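Valtteri Heiskanen
@valtteri_h

Okay, thread. I've had the Falton hand-held gripper kit on trial since early May and people keep asking if they should get one. Short answer: wait. Long answer follows.

1/ What you get for 2811: two grippers, pads, charger, a year of the Tater software. The single-gripper bundle is 1760. You hold the thing, do a chore with it, and the software turns your recording into training data for an arm. Fine so far.

2/ The sales page says "ready in minutes." First session took me most of a morning. Pairing failed 3 times and the manual sends you to a support page that wants a login you don't get until the pairing works.

3/ Pads. They come off too easily for my taste. Falton says to check the bolts before every session, and that advice is in the FAQ, not in the manual. I check them now. Still, at this price I'd like to not think about bolts.

4/ Weight is okay for ten minutes. After half an hour my wrist has opinions. The reviewer at Tuominen called it "featherlight" and I would love to know how long he held it.

5/ Now the part I care about. The demo video has one mug on a bare white table. Wow, it picks up the mug. My tables don't look like that and I bet yours don't either, so I've been doing pickups with more stuff out. Paper cups on their sides, bottle down, lamp, bags.

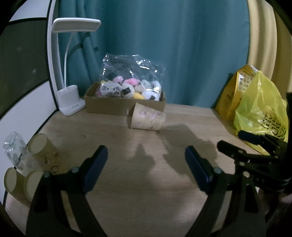 Jaws open, one cup down in front of the toy box.

6/ Paper cups are a mean test - squeeze too hard and they fold, too soft and they roll. I did 14 pickups in a row and the software flagged over half of them as "low confidence" with no reason given. None. You get an orange dot. What am I supposed to do with an orange dot?

7/ I wrote to support about the dot. Got a polite answer telling me to "try varied lighting." I have a desk lamp. I varied it. Orange dot.

8/ Stuff I do like, to be fair: the long curved fingers reach in over things nicely, and export is quick. Two grippers is also way better than one if you do anything with bags. If you must buy, skip the cheap bundle.

9/ Somebody mentioned the Hodstead kit in replies. Haven't tried it, so no opinion. If they want to lend me one I'll be just as grumpy about it.

10/ Trial runs to the end of the month. Asked Falton what "low confidence" is measured against and they're "checking with the team" - will post the answer if one shows up.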